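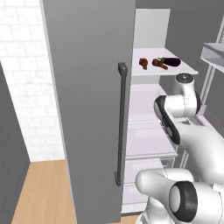

Adhesive coupons, aluminum to CFRP, notebook entry

6 February 2021

Carrying on with the single-lap joints for the Braleck rear cross-member. Question is still whether the Matano two-part epoxy can take over from the Lodhi film adhesive at the flange. Film needs the oven, paste doesn't, and oven time is what we are short of.

Surface prep as before on the aluminum side: solvent wipe, abrade, solvent wipe, primer. CFRP side had peel ply removed right before bonding. Bond line set with glass beads in the paste. Squeeze-out trimmed before cure this time. Trimming after cure on the last set nicked two of the adherends and I threw those results out.

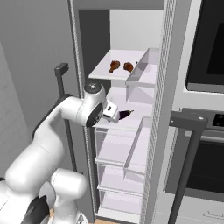
Simulated arm at the open fridge, gripper at the eggplant on its side.

Paste coupons pulled first. Failure mostly cohesive in the adhesive, which is what we want. 3 coupons showed fiber tear at the overlap end, first ply only. One had a patch of bare primer near the corner. Looks like a missed spot in the wipe; prep sheet does not say who did which panel, so add a column for that.

Film coupons stiffer, as expected, and the load drops off sharply at failure. Paste curves round over before they let go. For a crash-loaded joint I would take the rounded curve, but the cross-member is sized on stiffness and the paste costs us there. Need the shear modulus from the bulk specimens before arguing this any further.

Galvanic side: glass scrim still in the stack between carbon and aluminum. Do not let anyone delete it from the layup to save weight. The Clukport salt spray panels without scrim had white product along the whole cut edge when they came out.

Cyclic run on the spare paste coupon: stopped at 2,000 cycles to look at the overlap ends under the scope. No crack visible from either side. Put back in the grips, same load, left running. Extensometer clip slipped once during warm-up and was re-zeroed, so ignore the first block of data in the file.

Oven log shows 83 C at the rear thermocouple on the film cure, well under setpoint. Front one was fine. Either the rear couple is loose or the fan is going. Swap the two couples and repeat empty before any more film parts go in. Film results above are provisional until that is sorted.
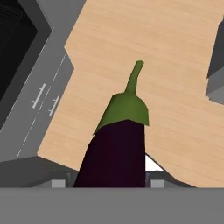

Eggplant upright between the gray gripper fingers, stem at the top.

To do:
Bulk paste specimens, tensile and shear.
Thermocouple swap, empty oven run.
Cut 2 more CFRP panels, same layup, scrim in.
Add operator column to prep sheet.
Order glass beads, jar is nearly out.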